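Starkside Tidy Circle – minutes, October meeting

Donnie Moncrieff opened at 4 and was delighted with the turnout. Last month's minutes were approved with one fix: the Rutherford donation was 44 hangers.

Bedrooms. The main item was small things – hair ties, clips, rings, watches – and where they end up. Donnie is all for the shallow box method: lay everything out on the bed first, then fill one open box, so you see what you own before you put any of it away. Members loved this one!

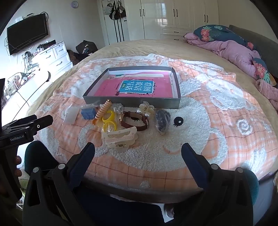

Precious Du Plessis said she would sort by how often a thing gets worn, with the everyday watch on top and the hair clips in a box of their own. Agreed to try both ways and compare.

Packets. A lively talk on whether earrings should stay on their cards. The feeling was yes, in the clear bags, as pairs stay together and you can tell at a glance what's inside. Books can share the box if they lie flat on the bottom.

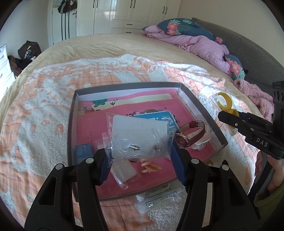 Watches go in last, on their sides, so the straps keep their curve. Donnie will write this up for the Bescombe newsletter.

Swap day. Sunday, Rikville hall. Bring spare boxes – any size, lids welcome!

Closed with tea.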